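Ticket 719
Queue: Workstead / student projects / gripper
Opened by: Ward Van Loon
Component: hand-held gripper, label 0175
Status: closed, one follow-up open
Priority: normal

Summary
Recorded jaw width drifts during the laundry task. With the fingers closed on fabric, the logged value climbs slowly until the replay script treats the grasp as released. Affects the club's folding entry. Rigid objects are not affected.

Steps to reproduce
1. Start the Voletti logger and zero the jaw with the fingers fully closed.
2. Grasp a folded garment near one end and lift it.
3. Hold for the length of one episode without changing trigger pressure.
4. Open the width channel in the log viewer.

Expected: flat trace after the initial squeeze.
Observed: trace rises from the first second and crosses the release threshold before the episode ends. The garment has not been dropped.

Environment
Logger on the club laptop, sample buffer 600. Replay script from the Ibarra branch, default thresholds. Fingers printed in March, same file as the previous set.

Log

09:10 Reproduced with a towel. Reproduced again with a T-shirt. Not reproduced with a wooden block or a mug. Threshold is 70 counts above the zeroed value in all cases.

09:35 Swapped USB cable. No change. Swapped laptop port. No change. Restarted the logger between runs to rule out a stale zero. No change.

10:05 Raised buffer from 600 to 1018 in case samples were being dropped. File size went up, drift is identical. Set it back to 600.

10:20 Moved to the bed setup, which has more fabric under the gripper and is closer to what the competition task asks for.

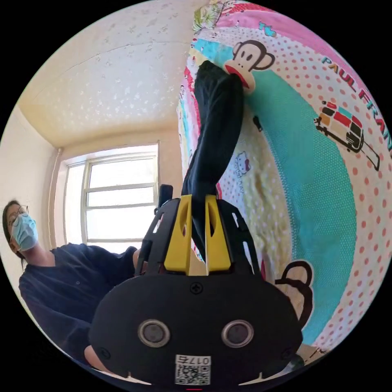
Width drift depends on how much cloth is between the fingers and on where it sits. A single layer gives a small offset that stays inside the threshold. A thick fold gives the full fault. The dark navy garment is a bad case: it comes up between the yellow fingers as a long twisted strip, so the load on the two plates is uneven and changes as the twist relaxes. Repeated with the same garment laid flat and gripped at a single layer. Drift dropped to nearly nothing.

10:50 Checked finger mounting. Left finger moves slightly at the base when pushed sideways by hand. Right finger does not. Tightened the left mounting screw a quarter turn. Play reduced but not gone.

11:15 Removed left finger. Mounting hole is slightly oval. Spare from the same print batch measures the same, so this is the print and not wear. Fitted a finger from the older batch. No play.

11:40 Reran the towel, the T-shirt and the navy garment, thick fold each time. Trace rises a little during the squeeze and then holds. No false release in any run.

Cause
Oversize mounting hole in the March fingers. Under an uneven load the plate rotates at the base, and the width reading follows it. Rigid objects seat the plate early and hide the fault.

Resolution
Older fingers fitted on both sides. Threshold left at default. Do not raise it to mask drift; the Vavura scoring tool reads the same channel and will mark real drops as held.

Data already recorded
Episodes made with the March fingers are tagged "width suspect" and kept. Camera data in them is usable. Leave them out of any training run that uses the width channel.

Follow-up
Reprint fingers with a tighter hole and test with a thick fold before fitting. Assigned to Ward Van Loon. Tracked separately.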